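Subject: Re: Masri live tapes — which set is complete?

Corey Tuhiwai wrote:

> Does anyone know if the Edunum box has everything from the second night?
> My old Rirness LP runs out in the middle of the bass solo on the last
> number, and the sleeve gives no times at all. I have seen the box listed
> at a silly price and don't want to pay it if it's the same edit again.
>
> Also, is the pressing number on the back of the LP any use for telling
> the early copies from the later ones? Mine is 3121.
>
> Corey

Corey,

The box does have it. Disc 2 carries the whole of the closing number, bass solo included, and then the band playing themselves off under the announcements. The Rirness LP fades it because the side was already too long. The same fade is on the cassette, and on the first CD, which was copied from the LP master and sounds it.

What the box doesn't have is the opening tune from the first night. The notes say the tape was damaged. I have heard a dub of it from a radio broadcast and it is rough but complete, so either they didn't know about the broadcast or couldn't clear it. The Fluvov download has the broadcast version tacked on at the end, out of order and a shade fast. If you want every note you need both, which is annoying. 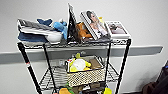
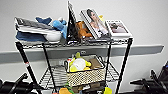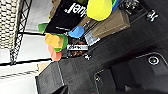
On the numbering: the first run was 1000 copies, stamped by hand on the back, so 3121 must be from a later one. That isn't bad news. The later copies were cut again and the piano is easier to hear, mainly on side two. The early ones have the heavier sleeve and the misprint in the drummer's name, and that is what people are paying for. Check the run-out on yours. If there is an R scratched after the matrix number, it is the recut.

As for the sound of the box, I'd call it fair. They have taken off some of the hiss and a little of the cymbals has gone with it. The applause is left in between tunes — the LP chopped most of it — and you can hear the leader counting in the ballad, far slower than they end up playing it. The booklet is thin. It reprints the old sleeve notes, gets the order of solos wrong on the blues, and has nothing about who made the tapes.

I wouldn't pay the price you saw. Edunum were saying in November that the discs would be sold separately, and the second one is all you need if you are keeping the LP. I haven't seen it in a shop yet. Try the shop at Masri first, as they usually get Edunum stock before the mail order places do.

If anyone else on the list has the cassette, could they check whether the announcements are on the end of side two? Mine has been chewed at that point.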